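Oiling old serving trays: what do you all use? 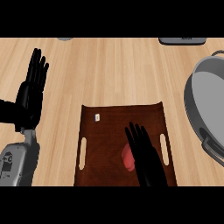
Whitby, August

emiko_m
I've gone completely tray mad! I love the dark reddish-brown ones with a handle slot at each side, and I've just bought my third at a car boot (185 pence, all in coppers, sorry to the seller). Walnut oil or plain mineral oil? I did the last one with walnut and it came up gorgeous.

Sitoten
Mineral, every time. Walnut takes ages to set and it's no good if you've got guests with nut allergies.

gudlaug_t
Disagree! Two thin coats of walnut, 14 days on a shelf, lovely soft shine. Fair point on allergies though.

Sitoten
14 days! I'd want my tea before then.

wuvach
Beeswax on top of either. Buff it with an old sock and don't forget the inside of the handle holes, they dry out first.

gudlaug_t
Wax goes sticky under a hot teapot. Oil only for me.

emiko_m
Ooh, I'd never thought of the handle holes. Going to try walnut on one and mineral on another and leave them both by the back door. Will report back!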